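Last touched in July. If the answer to your question is missing, it may be that we don't know.

# Flemlow Fabric Swap: Frequently Asked Questions

## The basics

**What is Flemlow?**

A swap for cloth. You bring fabric you bought with great plans, you take home fabric somebody else bought with great plans. We run out of the old Pirihi shoe store, one long room with a back counter and a lot of tables, every Tuesday from 4 p.m. until the last person stops saying "I should go."

**Do I have to sew?**

No. We have quilters, a puppet maker, a man who wraps all his presents in cotton, and several people who only own fabric. Owning fabric is a separate hobby and we respect it.

**Does it cost anything?**

There is a $3 door charge, cash, in the coffee can. It pays for the lights. Kids are free if they stay off the button drawer.

**How much fabric is there?**

At the last big sort we logged 532 pieces, which took two evenings and one disagreement over whether a pair of matching napkins is one piece or two. (Two.) By now it's probably different.

## Bringing things in

**What do you accept?**

Woven cottons, linens, knits, flannel, curtain fabric, old bedsheets with some life left, tablecloths, and clothing that has been cut up or is begging to be. Half a yard is a good minimum. Quilting scraps smaller than that go in the scrap crates, which are priced at nothing and still never empty.

**What don't you accept?**

- Anything damp
- Anything that was recently a dog bed
- Foam
- Carpet samples (we've asked nicely, now we're putting it in a list)
- Fabric with pins still in it

**Does it have to be washed?**

Yes. Unscented detergent if you have it. We once took in a bag from a very fragrant household and the whole knit table smelled like a mountain meadow until spring.

**Does it have to be ironed?**

Please. Well, we'd like it to be. Creased is fine and crumpled is survivable. If you roll it instead of folding it, the people at the sorting table will think well of you.

**How do the points work?**

One point per half yard in, one point per half yard out. Points live on a card. The most anyone has ever held is 650, and we would like that person to please come take some fabric home. If you lose your card we'll start you over at whatever number you can say with a straight face.

**Can I just drop off a bag and leave?**

During open hours, yes. Outside open hours, bags left on the step get rained on and then they're on the list above.

## Taking things home

**Is there a limit?**

Ten yards per visit unless you're making something for a school play, in which case talk to us and bring a sketch. A sketch on a receipt counts.

**Can I unfold things?**

You have to unfold things. A folded print tells you almost nothing. Open it, hold it up, lay it over something else, make the face. Then refold it, using the cardboard on the shelf under the counter. The cardboard is nearly 300 pieces of other people's mail-order boxes, all cut to one size, and it's the most organized thing we own.

**Can you hold something for me?**

For one week, with a note pinned on. Notes reading "MINE" are not enough information.

**Is the Lerik bundle still available?**

Lerik is what we call the heavy linen that came in from the closed upholstery shop of the same name. There's some left. It's the color of oatmeal and it will outlive your sewing machine needle.

**What happened to the Potitura curtains?**

The theater in Potitura sent us its old drapes, red velvet, more than we could lift. They went in three weeks. Please stop asking. We miss them too.

## Mixing and matching

**Do I need to know anything about color?**

It helps to know what you like. After that the method is putting one piece next to another and standing back as far as the table behind you allows.

**Can stripes go with a busy print?**

They can, and it's the question we get most. A thin black-and-white stripe behaves a lot like a neutral: it will sit beside nearly any single strong color without picking a fight. Put it with a bright print and leave some plain white nearby so your eye has somewhere to go. Run the stripe on the diagonal if the straight version looks too much like a referee.

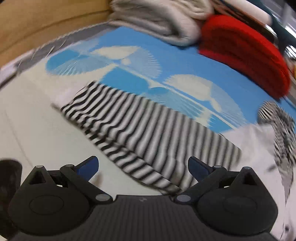 *Black-and-white stripes with a bright blue print and plain white.*

If the pairing still bothers you, use less of the stripe. Binding, a pocket lining, the back of a cushion. A little goes a long way and a whole jumpsuit goes further than most people want to travel.

**Why do fine stripes look wavy in my phone pictures?**

That's moiré. The stripes and the dots in the camera don't agree, so you get ripples that aren't in the cloth. Step back, or step in, or tilt the phone a little. Holding still also helps. If you're listing a striped piece on the swap board, add the word "straight" so people know.

**How do I cut stripes so they line up?**

Slowly, and one layer at a time. Folding the fabric and cutting two at once works on solids and will betray you here. Leave extra at the seams and pin every few inches. If it's still off, put that side toward the wall.

**Will white fabric stay white?**

Next to blue, wash it cold the first time and toss in a color catcher. After the first wash you'll know what kind of blue you've got.

## Odds and ends

**Do you have scissors I can borrow?**

Two pairs for fabric, tied to the counter with ribbon. One pair for paper, tied to the wall on the opposite side of the room. The distance is intentional.

**Is there parking?**

Behind the building. The space marked BAKERY belongs to the bakery, and they mean it.

**Can I bring a friend who "isn't going to get anything"?**

Of course. Have them bring a bag.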